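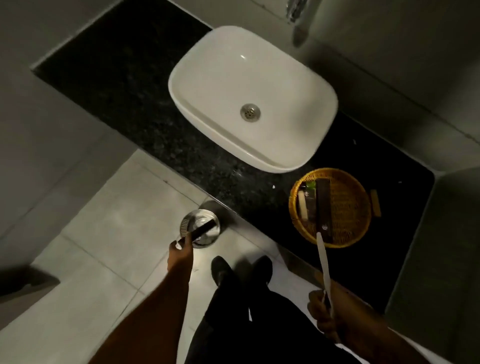
How do I get the dull white film off black granite next to a bathroom sink?

Wash the stone with warm water and a few drops of dish soap, rinse it with a second cloth, and dry it right away with a towel. If the film is still there after that, it is most likely hard water scale, and soap alone won't move it.

Search the help pages Go

Category: Home > Bathroom > Counters and Sinks

Posted by Clernuneck, February 11, 2020

I should add some background. We moved into this place in January and the bathroom has a black speckled counter with a white sink that sits on top of it. The counter looks good for an hour after I wipe it, then it dries cloudy, mostly on the strip behind the sink and under the faucet. I have been using an all-purpose spray from the grocery store. I tried vinegar on one small patch near the wall and then read that you shouldn't, so I stopped. Is the patch ruined? I also keep soap and a few small things in a tray on the counter and would like to know if that is making it worse.

3 replies

Plallell

The spray is part of it. A lot of those cleaners leave something behind, and on black stone you see every bit of it. Switch to the dish soap method for a week before you buy anything.

For scale, mix baking soda and water into a paste, put it on the cloudy area, cover with plastic wrap and leave it overnight. Wipe off, rinse, dry. I had to do mine 2 times behind the faucet. Don't scrape with a metal blade. A plastic scraper held flat is fine for the thick crust where the sink meets the stone, but go easy on the caulk.

One try with vinegar on granite usually does no harm. Put a few drops of water on that patch and on a patch you didn't treat. If the treated one goes dark faster, the sealer is worn there and you should reseal the whole counter. Follow the time on the sealer bottle and buff off what doesn't soak in, or you will have a new haze to deal with.

As for the tray, lift it when you wipe. Water gets under anything woven and sits there. Four stick-on felt or rubber feet will let the counter dry underneath. Bar soap does better in a dish with a drain.

Janevski

same problem in our rental, we just keep a small towel by the sink and dry it after brushing teeth. works ok

Brakik

Agree with the paste. I would add that you should check the faucet base. Ours had a slow leak, and the white ring came back every few days until I changed the washer. Dry everything, lay a square of toilet paper around the base, and look again in the morning.

Also don't use powder cleanser on the sink itself. It scratches the finish, and the rinse water ends up on the stone.

1359 views | 7 people found this helpful | Share

Tags: granite, hard water, vessel sinks, sealer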